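**Donside asks staff to take their mugs home**

DRUSTDEN, May 14, 2025 – Donside is starting Clear Table, a plan to get the office's meeting table back for meetings. Staff have until August to claim what they have left on it. Over 100 items were logged in a trial run, and most of them were pens.

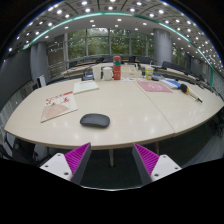

*Orange thermos, tissues, pink folder: the conference table at Donside.*

The rules fit on one page. Cups leave with the people who drank from them. Folders go back to a shelf. Stickers are allowed, within reason – the company knows when it's beaten.

"I have chaired meetings from behind a water bottle," said office manager Viera Vaněk. "I'd like to see faces."

Desks come next, with one cup per person and a tray for small stuff. A mouse may stay on its pad.

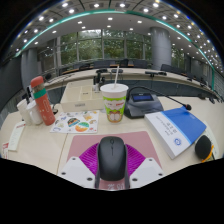

Kristóf Vass asked whether a cup with a straw counts as one item or two, and said he would wait for the answer in writing.

Contact: Rahel Pfister, Donside press desk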